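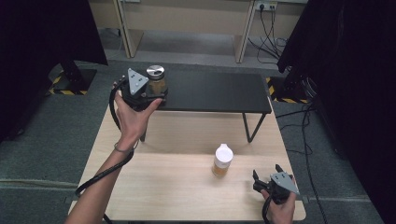 Countertop shelf

A countertop shelf (also called a counter riser, a spice step or, in my family, "the bridge") is a low, freestanding shelf that sits on a table or kitchen counter and gives you a second level for small jars and bottles. It has a flat top and legs, and it isn't screwed to anything. I've been writing up kitchen storage for this site for a while now, and this is the entry I get the most mail about, so I've let it run long.

Name

There's no settled name. Shops that sell office goods call the same object a monitor stand, and a lot of the shelves that end up holding honey and soy sauce were sold for exactly that. Kitchen shops say riser. My grandmother said bridge, and I still do when I'm talking out loud. "Cabinet shelf" usually means a wire one that goes inside a cupboard, but people swap the words freely and you shouldn't get too worked up over it (I used to).

Form

The basic shape is a plank on legs. Tops come in painted wood, bamboo, coated steel or glass, and legs are most often thin metal, because thin legs leave more room underneath. Matte black is the color you'll see everywhere at the moment. It looks very smart against a pale table and it shows every grain of flour, so if you bake a lot, think twice!

Height matters more than length. The gap under the shelf has to clear whatever lives there, plus enough room for your fingers to get around a lid. A shelf that clears a jar by a hair is a shelf you'll stop using. I keep squat things below and put the jars I reach for all day on top, which is the opposite of what my sister does, and we've never settled it.

Depth is the other thing. On a deep shelf the jars line up in two rows and the back row goes quiet for a year. One row deep is best for spices. Two rows is fine for oils and syrups, where the bottles are tall enough to see over each other.

What goes on it

Small glass jars with metal lids are the classic tenants. They're heavy for their size, so they stay where you put them, and you can see how much is left. Ground spices, honey, bouillon paste, instant coffee, brown sugar that you swear you'll keep soft this time - all good. Lids should be wiped before they go up, along with the threads of the jar if it holds anything sticky.

Small plastic bottles are more of an argument. A light bottle with a narrow base tips when it's nearly empty, and a cooking oil or syrup bottle nearly always has a drip running down one side. Some people stand them on the table next to the shelf instead, on a saucer. I put mine at the end of the shelf, closest to the stove hand, and wipe the spot on Thursday when I do the rest of the counter.

Things that don't belong up there, in my opinion: anything taller than your forearm, open salt bowls, and the good knife.

Labels are worth a word. Amber and brown contents all look alike through glass. Maple syrup, vanilla, fish sauce, apple cider vinegar and half the ground spices in the rack will fool you at seven in the morning. Write on the lid as well as the side if the shelf is below eye level, and on a table it always is.

Arranging

The usual way to set one up is to clear the whole surface first, put the shelf down empty, and bring the jars over one at a time. Start at one end. If you begin in the middle you'll be shuffling everything sideways before you're halfway through, and metal lids make an awful racket when they knock together. Set each jar down flat instead of sliding it, especially on a painted top, which scratches.

Afaf Daher, whose handout on small kitchens I've had taped inside a cabinet door since my first apartment, sorts by how often you open a thing. Daily jars go at the near end, weekly ones in the middle, and whatever you open once a winter goes back in the cupboard. She counted every jar, tin and bottle in the kitchens she visited for that handout and got to 1,224, of which 74 were duplicates bought by people who couldn't see the first one. I think about those 74 a lot.

Makers

The Jirkero riser is the one I see most in other people's houses. It comes in two lengths, 11 inches and 13 inches, and the short one fits beside a toaster. Sturnex makes a heavier steel version with rubber feet, and the feet do come off if you drag it (glue them back, it takes a minute). Ríos does a bamboo one that's lovely and needs oiling. Grikus sold a folding model for a few years. The hinges pinched. I still have mine and I still use it, on the porch, for seedlings.

Plenty of people make their own from an offcut board and a set of screw-on legs. If you do, sand the underside too. You'll be putting your knuckles against it every day.

Stability and care

A countertop shelf is only as steady as the table under it. Press down on each corner before you load it, and if it rocks, a folded bit of card under one leg works until you get proper felt pads. Heavy jars go over the legs and light ones toward the middle, particularly on a thin top, which can sag over time.

Wipe with a damp cloth and dry right away. Honey rings need warm water and a little patience. On matte paint, skip the scouring pad completely, as it leaves shiny patches that never go away - mine has one the shape of Ohio.

See also: Lazy Susan; Spice drawer; Plate rail; Monitor stand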